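The Second Life of the Office Cup

Hirka & Protow Quarterly
2019-09-22

The paper cup used to be the default at Lapointe, a printing firm with 305 employees on the east side of Fuscombe. There was a tall stack of them next to every coffee machine, and another stack by the water cooler. People took one in the morning, another at ten, and one more after lunch. By the end of the day the trash cans were full of cups that had each been used for a few minutes.

In May the company stopped ordering them. The stacks ran down over two weeks and were not replaced. Every employee got a metal cup with their initials on the bottom, and visitors got theirs from a shelf by the front desk.

Changes like this are now common in mid-sized workplaces. Some go smoothly and some are dropped within a season. The difference usually comes down to dull matters such as where the sink is, how many drying racks there are, and who runs the dishwasher on Friday afternoon.

A paper cup is mostly paper, but the inside has a thin plastic lining that keeps the drink from soaking through. That lining makes the cup hard to recycle. Most paper mills don't want it, and most towns tell residents to put it in the regular trash. Fuscombe is one of those towns. The cups at Lapointe went to the landfill with the food scraps and the packing tape.

A metal cup takes much more energy to make than a paper one. It has to be used many times before it comes out ahead, and the number depends on how it is washed. Hot water is the biggest part of that. A cup rinsed under a running hot tap after every drink can lose much of its advantage, while a cup washed once a day in a full dishwasher does well. The office manager at Lapointe put up a small sign about this over the sink. It was ignored for a month and then taken down to make room for the fire drill schedule.

The kitchen itself was the first real problem. It had been built for a smaller staff, with one sink and a counter just wide enough for the toaster. When everybody had a cup to wash, a line formed at five o'clock that went out into the hallway. The fix was to stop asking people to wash their own. Cups now go into a basket at the end of each row of desks, and the baskets are carried to the kitchen and emptied into the machine. 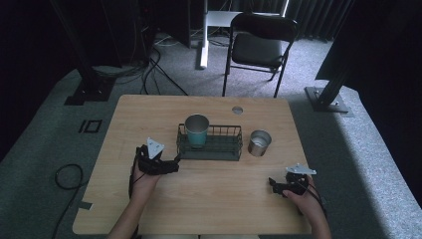
A metal-lined cup in a wire basket.

Wire works better than plastic for this job. A plastic tub holds whatever drips into it, and by Wednesday it smells. With wire sides, air gets to the cups from all around. Low baskets are also easier to live with than deep ones, because people don't stack cups in them. Lapointe tried a deep bin first, and the cups at the bottom got dented.

Lids were the next problem. The company had bought cups with a press-on lid, and the lids wandered. They fell behind the dishwasher rack, went home in lunch bags, and turned up in the supply closet. By midsummer there were 70 spare cups without a lid and no spare lids at all. The next order was for open cups, and anyone who wanted a lid could buy one.

There were complaints. Some employees didn't like drinking from metal and brought in ceramic mugs from home, which was fine until the mugs began to chip in the dishwasher. Others said the coffee tasted different. Coffee can pick up a taste from a cup that hasn't been cleaned well, and the usual cause is a film of old oils on the inside. A spoonful of baking soda and warm water will take it off. Leave it for an hour, then scrub with a soft brush. Steel wool scratches the surface and makes the next stain harder to remove.

The savings were smaller than expected in the first year. The company no longer pays for paper cups or for the sleeves and plastic lids that went with them, and it sends less to the landfill. It does pay for dishwasher soap, a second drying rack, and roughly 3 hours a week of somebody's time. The metal cups themselves will take a while to pay off. Management expects to break even next spring if people stop losing them.

Losing them is the part that has been hardest to control. Cups go out to the parking lot and stay in cars. They go to softball games. A few have been found on the loading dock with cigarette ends in them. Initials on the bottom helped a little, mostly by making it clear whose desk a stray cup should be left on.

Other firms in Fuscombe have asked how the change was made. The advice from the Lapointe kitchen is practical. Count the outlets and the drying space before ordering anything. Buy one color, so that replacements match. Run the old and new systems side by side for no more than two weeks, since people will keep reaching for paper as long as it is there. Put the collection baskets where people already walk on their way out, and check them before a long weekend.

The water cooler still has its paper cone dispenser. It came with the rental contract, and the contract runs until next year.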